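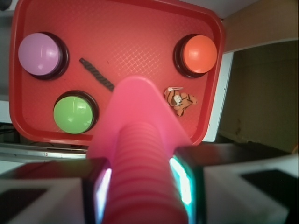 Vol. 41, p. 2411

Hekville custody log

A Hekville custody log is a written record, filed with a trial court, that lists every transfer of a physical exhibit between its seizure and its first presentation at a hearing. The name comes from the town of Hekville, where the form was first required by a standing order of the district court. The log is distinct from the property receipt given to the person from whom an item is taken, and from the exhibit list prepared by the parties for trial.

Origin

The standing order followed the collapse of a burglary prosecution, Custer v. Wondley, in which two police agencies had each kept a record of the same sealed envelope. The records agreed on the date of seizure and on the name of the seizing officer. They differed on where the envelope had been held for most of December. The trial judge excluded the contents, and the charge was withdrawn before a jury was sworn.

On review, the appeals court left the exclusion in place. It declined to say that a gap in custody must always lead to exclusion, and it sent the question of recordkeeping back to the district court as a matter within its own rules. The standing order was adopted under that authority.

Form and content

The log is kept on a single numbered sheet for each exhibit. Continuation sheets carry the same number followed by a letter. Each line gives:

the name and badge or staff number of the person releasing the exhibit
the name and badge or staff number of the person receiving it
the time of the transfer, on a 24-hour clock
the place of the transfer
the seal number before and after
the reason for the transfer

Both people sign the line at the time of the transfer. A line signed later must be marked "late" and initialed by a supervisor. Corrections are made by a single stroke through the error, with the earlier entry left readable. Correction fluid and replacement sheets are not allowed.

Exhibits sent to a laboratory are logged as released to the intake desk. Movement inside the laboratory is recorded in the laboratory's own register, and a certified copy is attached to the log when the exhibit comes back. The original order did not cover this point. It was added after the Petchrat ruling, described below.

Filing

The log is filed with the clerk at least 2 court days before the first hearing at which the exhibit is offered. The clerk stamps the top sheet and returns a copy to each party. Filing does not admit the exhibit and does not prove the facts stated in the log. The person who made an entry may still be called and questioned on it.

Where a case involves more than 400 exhibits, the court may allow a summary log for items that no party disputes. Full sheets must be kept and produced on request. In practice, summary logs are found mostly in fraud cases with large numbers of paper records.

Effect of a defect

A missing line creates a gap. Under the order, the party offering the exhibit must account for the gap by testimony or by another record. If the account is accepted, the gap goes to the weight of the exhibit. If no account is given, the judge may exclude the exhibit, admit it with an instruction to the jury, or postpone the hearing so that a witness can be found.

A late line is treated less strictly. It is presumed correct unless another record contradicts it.

The Petchrat ruling

In Petchrat, the defense argued that an unbroken log said nothing about handling inside the laboratory, where the seal had been opened and replaced. The appeals court agreed that the log was incomplete on its face. It upheld the conviction on the ground that the analyst had testified in full and the laboratory register had been available to both sides. The attached-copy requirement was written into the order the following term. 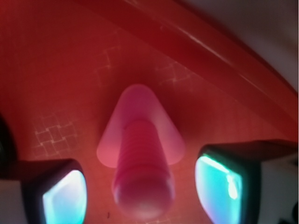 Thérèse Petrenko has argued that the ruling asked too little of the prosecution. In her view, a register kept by the laboratory for its own purposes should not be allowed to fill a space in a court record, and "a copy stapled on afterward is still somebody else's paperwork." She has proposed that each opening of a seal be entered on the log itself, with the analyst signing as both releasing and receiving party.

The proposal has not been adopted in Hekville. The main objection raised against it is that an entry with one signer defeats the purpose of the two-signature line. A variant, in which a second staff member witnesses the opening, is used in the Wondley district for biological samples only.

See also

Chain of custody
Exclusion of evidence
Exhibit list
Standing order (courts)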